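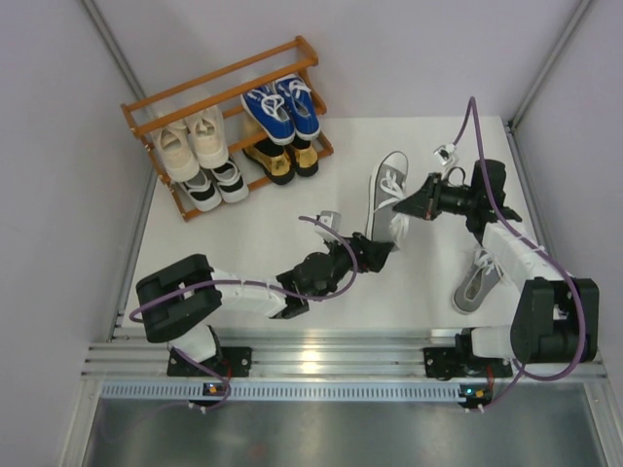 Kustilari, May 7, 2026

A shoe rack is usually sold by the pair. The label on mine, a two-level Punevby, gives its capacity and its width, and leaves out the figure that decides whether it will be used: the depth of clear space above the lower level.

My argument is that the lower level of any small rack should be treated as storage and the upper level as parking. Most households use both as parking, and the result is a floor covered in shoes beside a rack that is half full.

Consider four pairs on two levels: cream shoes over white-and-black sneakers, blue lace-ups over gold shoes with black soles. Every shoe is housed, but the two levels don't offer the same access. A shoe on top can be lifted straight out. One underneath is partly covered by its neighbour above and has to be drawn forward. The difference is a second or two of effort, and in a hallway at eight in the morning that is enough to settle where a shoe gets left.

Heels should face outwards. Manufacturers' photographs tend to favour toes, which look tidier, but the heel is where the hand goes. Pouran Nazari, who fitted out the cloakroom at our local sports hall, insists on toes out so that mud stays near the front and can be swept. I accept the point for football boots. For canvas and leather worn on pavements, I don't think it holds.

Laces are the neglected part. A grey canvas sneaker with its laces spread over the tongue and hanging down one side takes up more room than its sole suggests. On a rail rack, a hanging lace will catch on the rail or drop on to the shoe below. The laces should be tucked inside before the shoe goes up. Tying them is unnecessary and makes the shoe slower to put on.

The common objection is that a larger rack would solve all this. I measured the Piras, the next size up in the shop, and it needs another 300 mm of wall. My hallway doesn't have it, and I doubt that many flats of this age do. Kourosh Sadeghi, my neighbour, bought one regardless and now turns sideways to reach his coat.

A fifth pair is better kept in a cupboard until one of the four is out of season. I change mine over in November, when the canvas goes away and the boots come down.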